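Section 4: Setting up your Tillman home medicine drawer

Welcome back! If you have worked through Section 3, your Tillman unit is already screwed to the wall (or standing on its feet, if you went for those), the drawer runs in and out without catching, and you have had a cup of tea. This section is the gentler part of the job. There are no tools to find, and most people can do it at the kitchen table in an afternoon -- a little longer if, like many of us, you have been keeping things in three bathrooms and a biscuit tin.

What you will need

The four inner trays from the Tillman box
The sheet of Clokusent labels, and a soft pencil
The drawer key, on its green tag
A clear table, a good light and your reading glasses if you use them
A strong bag for anything going back to the pharmacy

CAUTION: Keep children and pets out of the room until you reach step 12. Medicines that have been safely on a high shelf for years are suddenly at nose height during this job.

4.1 Gathering and sorting

1. Go round the house and bring every medicine to the table. Do look in coat pockets, handbags, the glove box of the car and the bedside drawers. Inhalers, creams, eye drops and vitamins all count.

2. Put everything with a use-by date that has passed into the pharmacy bag. If the date has rubbed off, treat the item as out of date. Please don't tip anything down the sink or the toilet, and don't put it in the household bin either.

3. Set aside any prescription medicine that is no longer being taken. It goes in the same bag, even if the date is still good. It is tempting to hang on to half a course of something "just in case", but your doctor would far sooner see you than have you guess.

4. Sort what remains by person, and then by how often it is used. Anything that everybody shares, such as plasters and indigestion tablets, makes a pile of its own.

NOTE: If you come across a medicine that says it must be kept in the fridge, put it back there straight away. The Tillman drawer is not cooled and must never be used for these.

4.2 Cartons and leaflets

We are asked about cartons more than anything else. They take up a good deal of room, and it is very natural to want to throw them out and keep only the strips or the bottle. We would ask you not to. The carton carries the name, the strength and the batch details, and if you ever have to ring for advice in a hurry you will be glad to have them in front of you.

5. Leave anything you are using in its own carton, with the leaflet tucked in behind.

6. Stand the cartons on end in the trays, with the name facing up where you can read it. A tall carton may go on its side in the long tray at the back.

7. When a carton is quite finished, check that there is nothing left inside, then fold it flat for the paper recycling. Flat cartons take up next to no space, so you can save up a few before carrying them out. If it has a pharmacy sticker with a name and address on it, peel that off or black it out first.

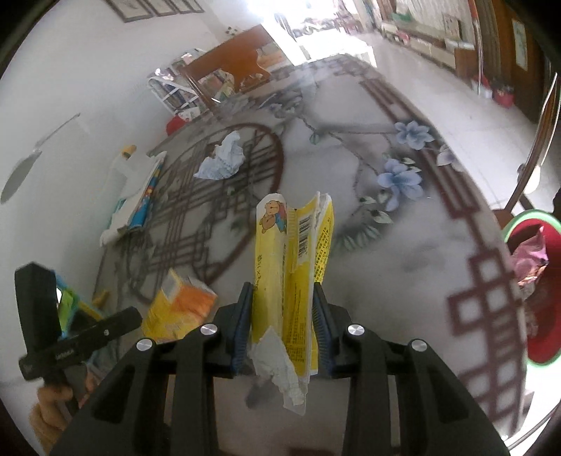
4.3 Filling and labelling the trays

8. Write one name on each Clokusent label in pencil and press it on to the front lip of the tray. Pencil is best, as you will want to change things about -- ink tends to smear on this paper.

9. Place the everyday medicines in the front two trays and the occasional ones behind. Bottles go in the corner wells, with their caps done up firmly.

10. Slide each tray in until you feel it settle. Don't load the drawer with more than 2000 grams altogether. It will take the weight for a while, but the runners will begin to sag and the lock may not line up.

11. Close the drawer gently and turn the key a quarter turn to the right. Pull on the handle to be sure it has caught.

12. Put the key somewhere that grown-ups can reach and children can't. The spare belongs in a different place altogether, perhaps with a neighbour you trust.

CAUTION: The lock is there to slow down small hands. It does not make the drawer a safe, and the unit should still be fixed at adult shoulder height wherever the wall allows it.

4.4 Looking after it

Have a quick look through the drawer every three months or so. Murray Hapeta, who wrote the first edition of this guide, did his when the clocks changed and again in January and July, and that is as good a system as any. Wipe the trays with a damp cloth and a drop of washing-up liquid, and let them dry fully before anything goes back.

If a tray cracks or a key goes missing, replacements can be ordered under part number 302 (tray) or 400 (key, pair). Please have the number from the underside of your drawer to hand when you order.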